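# Questions people ask about the Livach robotics club

**Do I need to know how to code before I join?**

No. Plenty of us started with zero. You'll pick up a little Python in your first few weeks, mostly by changing numbers in someone else's script and watching what the arms do differently. It's a great way to learn!

**What is the club working on this year?**

Kitchen cleanup. The arms have to sort a table of play food and put the right pieces in the basket, and we're getting it ready for the Viltora student meet in December. We picked toy food for the shapes — a pea pod, an egg and a flat slice of cheese each need a different approach, and a grip that's perfect for one can be hopeless for the next.
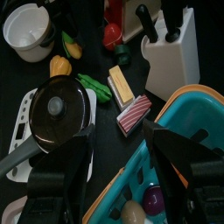 Most of the training comes from people driving the arms by hand. You do the task, the computer records it, and later the model tries to copy you. Our current set has 227 runs in it, and every new member adds to it in their first month. Smooth, slow runs are worth far more than fast ones, so don't worry if you're careful to the point of boring.

**How long does it take to learn to drive?**

Give it two sessions. The first one is frustrating for almost everybody (your hands want to go faster than the arms do), and then somewhere in the second it clicks and you won't want to hand over the controls. We swap drivers every 23 minutes so everyone gets a turn.

**Why two arms? Wouldn't one be easier?**

Easier to program, yes. But two is so much more fun, and it opens up handovers and holding one thing steady while you work on another. The hard part is keeping them out of each other's way. We split the table into a left side and a right side, with a shared strip in the middle where only one arm is allowed at a time. That rule is in the starter code, in the Zamudio folder. Please don't turn it off to save a second or two. 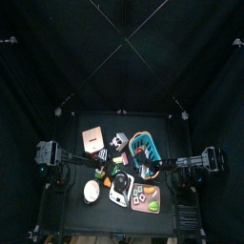

Stella Mrema would add that the shared strip is also where the best bugs live, and that new members should ask to work on it early. She learned more from one week of fixing handovers than from a whole semester of reading, and she still has the notes if you want them.

**What if I break something?**

Tell whoever is running the session and we'll fix it together. Fingers and small brackets are easy to replace. Hit the stop button any time you feel unsure — no one will ever be annoyed with you for stopping.

**Can I join if I don't want to compete?**

Absolutely. Over 200 students have come through the club, and lots of them never went near a meet. Some write code, some sort through recordings, some just love setting up tricky tables for the rest of us.

**How big are the competition teams?**

Up to 6 people. Team sign-up happens on the Ativbridge page, and you can switch teams until the practice round.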